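Fleltton Striped Terry Towel, Gray
From our everyday kitchen and bath linens

If you have ever gone hunting for a towel that does its job at the sink and still looks nice folded over a rail, we think you will get along very well with this one. It comes from the Surnberg mill, where Nazma Biswas and her team have been weaving our terry for years (and patiently putting up with our fussing over every shade of gray). The loops are close and soft, the color is an easy middling gray, and the thin white stripes keep it from looking plain. 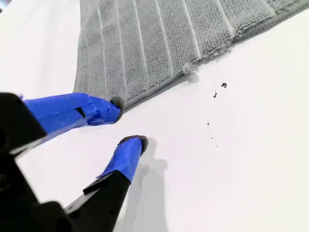 Fleltton terry towel in gray with white stripes

We asked for loops on the thick side because so many of you wrote in to say your last towels only pushed the water around. Wash it once before you use it, and please skip the fabric softener, which coats the cotton and makes it slow to drink anything up.
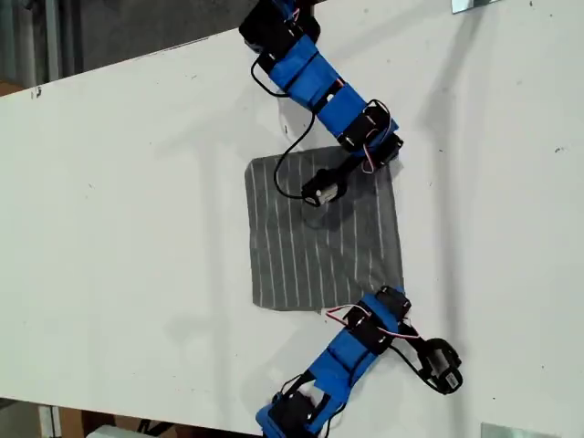 Choosing between our two grays took us most of March, and Nimal Mollah still keeps the losing sample in his desk drawer! We settled on the softer one because it goes with just about any kitchen. Laid out flat on a white table the cloth shows off its narrow, evenly spaced stripes, and you get a good idea of how the gray sits against a pale counter, too. It folds down small for a drawer, or you can leave it out by the stove where you'll reach for it.

Sold in packs of 4. Cotton terry, machine wash warm, tumble dry low. Orders of up to 200 towels ship from stock; for anything bigger, write to Asanka Sivakumar on our orders desk and she will work out a delivery date with you.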